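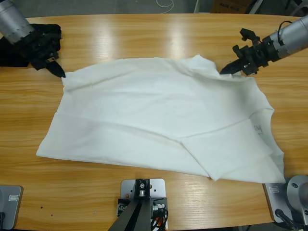

Guests > Listings > Laundry and linen add-ons

Section 4 of the Sindbridge Host Guide covers paid extras that appear beneath a property's nightly rate. Laundry is the extra most often set up wrongly, usually through a missing unit. A host who charges by the item must say what an item is: a white T-shirt like the one spread out on the table is one item, and so is a bath sheet, but a pair of socks is entered as one item and not two. A host who charges by the load does not need an item list.

4.1 Before you start

The property must have a live listing with at least one room type. Draft listings show the Extras tab in grey. You also need the Owner or Manager role; Front Desk users can read prices but cannot change them. Ask the account owner to alter your role under Settings > People.

4.2 Adding a laundry extra

1. Sign in and open the property from the Listings page.
2. Select Extras, then Add extra.
3. In the Type box, choose Laundry. Do not choose Housekeeping, which adds the charge to every booking.
4. Enter a title of up to 60 characters. The title is shown to guests exactly as typed.
5. Under Unit, choose Per item, Per load or Per stay.
6. Enter the price including VAT.
7. Set the daily cut-off. The default is 11 am. Requests made after the cut-off are dated the next working day.
8. Select Save draft.

Note: Prices are held in the currency of the listing. Changing the currency later clears all extras, and they must be entered again.

4.3 Item lists (Per item only)

1. Open the saved extra and select Item list.
2. Select Load standard list. This brings in 68 common items with no prices.
3. Price the items you accept. Items left blank are hidden from guests.
4. To add an item of your own, select New row at the foot of the list.
5. Select Save list.

Items marked Delicate are shown with a notice that the host may refuse them. The notice wording is fixed.

4.4 Using an outside laundry

Hosts who send washing out through Hustix can link the two accounts. Go to Extras > Suppliers, select Hustix and paste in the supplier key. Collection times then replace the cut-off set in 4.2, step 7.

Caution: Unlinking a supplier cancels any collection not yet made. Check the Collections page first – there is no warning message.

4.5 Publishing

1. Select Preview and check the title, unit and price.
2. Select Publish. The extra appears on the listing within 4 hours.
3. If the listing is also shown on Ruretti, open Channels and tick Send extras. Ruretti does not accept Per load prices; these are left out.

To withdraw an extra for a time, use Pause. Delete also removes it from past invoices if they are printed again.

Related: 4.6 Late check-out; 4.7 Parking; 5.2 Refunding an extra.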